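Planning a Two-Arm Station: A Conversation With the Equipment Office at Donstead

The equipment office at Donstead approves every purchase above $1000 made by the engineering workshops. Over the past budget cycle, a growing share of those requests has concerned paired robot arms and the tables, framing and cabling that go with them. The office's planning lead agreed to discuss how such requests are prepared and where they tend to fall short.
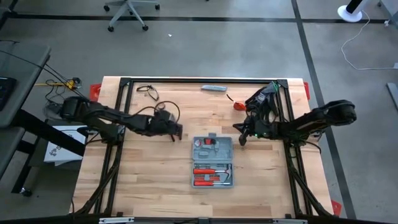
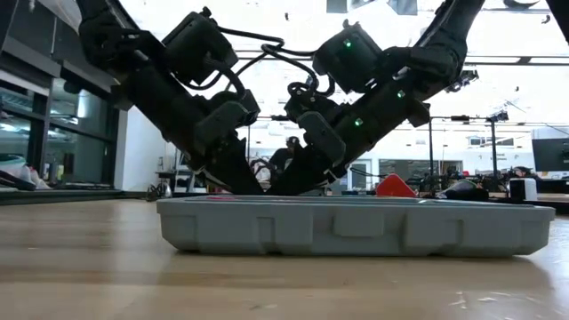
Two black arms at a wooden table, with a tool case between them.

Starting With the Task

The planning lead's first advice to any department is to leave the catalog closed. "We ask for a written task before we ask for a model number," the lead said. "A request that says 'two arms for general use' goes back to the department. A request that says 'handling hand tools in and out of a molded case' can be priced."

The choice of task affects nearly every line that follows. A tool case has recesses of different shapes, and a hammer does not handle like a small bit. Departments are asked to list the objects they intend to use, including replacements, and to state whether one arm could do the work alone. In the lead's experience, the second arm is the item most often questioned at review and the one least often justified in writing.

What the Quotation Leaves Out

Two suppliers, Tisa and Hasska, were invited to quote for the most recent station. Both gave a clear price for the arms. Neither included the table, the framing around it or the installation of power at the work area.

"The arms were the easy part of the comparison," the lead said. "We then found roughly $3000 in items that belonged to no one's quotation – the bench, the rails, brackets, cable of the right length, and an electrician's visit."

The office now issues its own cost sheet, which departments complete alongside the supplier's figures. It has separate lines for mounting, power, computer equipment, spare gripper fingers and floor space. The lead noted that floor space is entered even though no money changes hands, so that a department moving another activity to make room has to say where that activity will go.

Cabling has a line of its own as well. The sheet asks for the route from each arm base to its power supply and computer, the slack needed at full reach, and the means of keeping walkways clear.

Delivery and Acceptance

Lead times were a further point of difference. Tisa offered delivery in 6 weeks and Hasska in 4, but the shorter period did not cover setup. The office asked both firms to restate their offers to a common end point: the station mounted, powered and able to complete the department's written task in front of a member of staff.

"Delivery to the loading dock is of limited interest to us," the lead said. "Payment in full follows acceptance, and acceptance is tied to the task."

Setup was in the end placed under a separate agreement with Effiong, a contractor already engaged for other workshop equipment. The lead described the arrangement as satisfactory, though it required an additional signature at each stage and a longer handover document than had been expected.

Running Costs

Maintenance is budgeted from the first year. Departments must name a person responsible for the station and estimate the hours that person will spend on it each month. Requests that enter zero hours are returned.

The next review of equipment requests opens in December. Departments planning a station of this type are asked to submit the task description first and to hold supplier quotations until it has been approved.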